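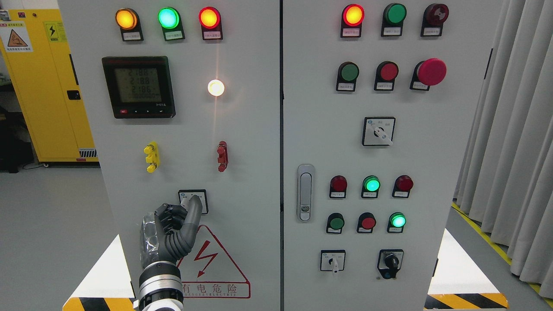 Selector switch and indicator lamps on a control cabinet panel.

Veklow releases version 4 of Jodevar password manager for small businesses

19th September – Veklow has released version 4 of Jodevar, its password manager for small businesses. The update adds passkey storage, a revised sharing model and a shorter automatic lock period. It is available now to all customers on a current subscription.

Passkeys are stored in the same encrypted vault as passwords and sync between a user's registered devices. Each account can register up to 5 devices. Vault contents are encrypted on the device before upload, and Veklow does not hold the keys needed to read them.

Shared folders now have three permission levels: view, use and manage. A user with "use" permission can sign in with a stored credential but cannot display or copy it in the app. Existing shared folders are set to "view" during the upgrade, and administrators should review them before inviting new users.

The default lock period has been reduced to three minutes of inactivity. Administrators can set a different value for each group. Two-step verification is required for all administrator accounts and remains optional for other users.

Version 4 was tested from February by 1,401 users in a closed trial. Changes made during the trial include a clearer warning when a password has been reused and a fix for duplicate entries created by browser imports. Import is supported from CSV files and from Sturum, Veklow's earlier desktop product. Sturum will continue to receive security fixes but no new features.

The desktop apps update automatically. Mobile users need to install the new version from their app store. Version 3 clients can still open a vault after the upgrade, but they do not show passkeys and cannot edit shared folders.

Subscription prices are unchanged. Customers who purchased through the reseller Abeysekara should contact their account representative for upgrade instructions.

About Veklow
Veklow develops account security software for companies without a dedicated IT department. Its products include Jodevar and Sturum.

Press inquiries: Veklow Press Office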